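Contact planner stalls when the wrist camera sees shiny metal
Posted by Malachy Gilmartin in Arm control and planning

I am running Janssen 5 on a single arm with a linkage gripper and a wrist camera. The tasks are reaching into an open desktop tower and bringing a finger up to a square opening in an upright panel. Perception gives a segmented depth map, the planner takes that as its collision world, and an impedance controller does the last part of the approach.

The free-space part plans without trouble. Once the gripper is inside the case, the planner returns code 498 (start state in collision) and will not replan. The logged clearance jumps between 10 mm and a negative value while the arm is standing still.

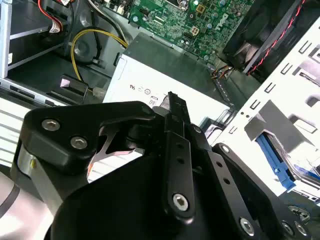

Wrist camera view inside the tower, gripper links in front of the power supply.

I have tried a larger voxel size, which hides the fault but also closes up the gaps I need to reach through. Self-filtering is on and uses the mesh that came with the gripper. Is this a calibration fault, or is the filter not meant to work at this range?

Birgit Gerlach
Probably both, but start with the filter. The supplied mesh is normally a simplified hull. Check whether yours has the outer links as separate moving bodies. If they are fixed to the base in the model, the filter removes points where the links would be at one opening width and leaves the real ones in the map. The planner then sees your own gripper as an obstacle.

Order of work:
Rebuild the model with each link on its own joint, driven by the measured finger position.
Pad the links by 5 mm for the filter only. Keep the collision padding separate - the two values share a default in the settings file and people change one thinking they have changed the other.
Log the joint state time stamp next to the depth time stamp. If the offset varies, fix that before touching calibration.

The jumping clearance with the arm at rest does not look like hand-eye calibration to me. A calibration fault gives a steady offset in a steady pose. Jumping values mean the depth itself is changing, and bare sheet metal will do that.

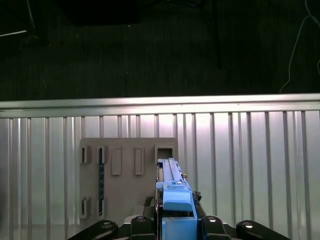 For the panel task I would not use the depth map in the last stretch at all. Fit a plane to the matt surface from further back, store the pose of the opening relative to that plane, and let the impedance controller close the gap at low stiffness. Ribbed metal behind the target gives false points both in front of and behind the true surface, and averaging over more views only smears them.

Rosemarie Lammers
had same code on ours, reinstalled the planner and it went away for a bit. port 2031 was blocked as well so maybe check that

Diarmuid Moynihan
The port only carries the viewer stream, so it will not affect planning. A reinstall resets the padding to its default, which may be why it seemed to help.

One addition to Birgit's list. Replanning refuses to start from a state in collision, even when the collision is false. There is a setting that allows a start inside the padding but not inside the mesh. Turn it on for the approach stage only, and cap the joint speed while it is active. With the link model corrected, almost all of our 498 returns stopped, and the rest came from the depth noise Birgit describes. We now drop any voxel seen in fewer than three consecutive depth maps before it reaches the planner.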